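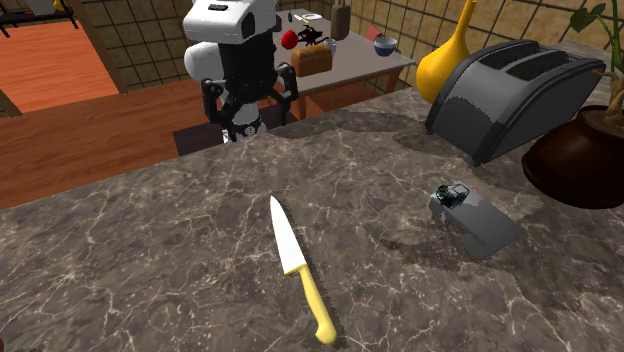 Setting up the kitchen cell, part whatever-we're-on

Hello again, and sorry for the long gap. December has a way of eating my evenings, and what was left of them went into the simulated kitchen. Several of you wrote after the last post to ask how I set the thing up before I let it run, so I'm going to go through it the slow way, with tea.

First, the counter. Our humanoid (we call it Gimau, which was Neusa's idea and has stuck) works across a marble counter, and the counter height is the first thing I check every single time I load the kitchen. I once spent a whole evening chasing a grasp problem that was only the slab sitting a hair too high after somebody swapped the model. Neusa Dantas was very kind about it. Brijesh was less kind, but he did bring samosas.

Next come the things on the counter. The knife goes down flat near the middle, with its tip toward the robot's side, and the toaster stays at the back where it can get in the way of an elbow. I like having it there! A bare counter makes everything look better than it is, and then you put one toaster back and find out how much of your reaching was luck.

Then the gripper itself, and I could talk about this all day. I open and close both hands with nothing in them and watch that the fingers meet evenly. After that I check the contact settings on the finger pads. Too slippery and the handle creeps down during a lift. Too sticky and the knife won't let go when it should, and you get that silly business where the hand backs away and the knife comes along for the ride. I keep my old values in a notebook — a paper one, with a coffee ring on it — and I change one thing between runs and write it down before I press go. Ashley Horrocks taught me that and I've thanked her for it many times.

For the knife I ask for a grip on the handle just under the shoulder, with the flat faces of the fingers on either side. Lower down there's less to hold against, and the blade wants to swing.
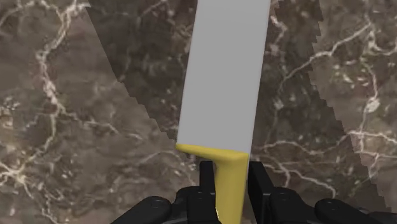 Both fingers on the yellow handle, right below the shoulder.

I've been looking at that close view a lot this week. The shadow on the marble has stair-step edges, and I know exactly which setting does it: the shadow map is still on the low size I use for quick tests. It doesn't bother the physics one bit, but it could matter for anything that learns from the camera, so turning it up is on my list ahead of the long batch. That one is 1480 runs, and I'd like to start it with everything tidy. For the short check I do 100 and read through the log by hand, which takes me a good while and which I rather enjoy.

Emmett has asked for the settings file, and I'll send it once I've taken out my rude comments. If any of you are working with a different hand, do write and tell me what you use for the pads. I still think mine are a touch too sticky.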